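Stirkeo finds cause of gripper fault, releases free fix for all Jarkex arms

Stirkeo has traced the release fault that some owners of its Jarkex tabletop arm reported in December, and a firmware update is ready to download today. We're really pleased to have this one solved!

The fault showed up in block stacking. After a long session the gripper could open a moment late, dragging the piece it had just set down. No injuries have been reported, but an arm that holds on when it has been told to let go is a safety matter, and we treated it as one. Stacking exercises were paused at our Molleck workshop while the team went looking.

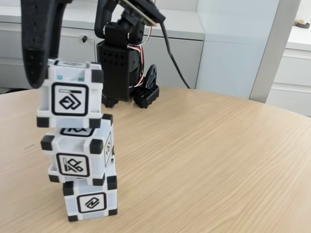

Ferhat Türkmen and Ylva Magnusson ran 3000 stacking cycles and logged 678 late releases, nearly all of them after the first 500 cycles. The cause was a timing counter that was never reset between moves, so small delays kept adding up. With the new firmware the same test ran from start to finish without a single late release.

"It was a tiny bug and a wonderful hunt," said Merja Kemppainen, head of engineering at Stirkeo. "Owners sent us logs, videos, even hand-drawn charts – we read every one."

Until the update is installed, please restart the arm every 100 cycles and keep fingers clear of the gripper. Owners who can't update at home can send the controller to us, and we'll cover shipping both ways.

Press contact: Serpil Toprak, Stirkeo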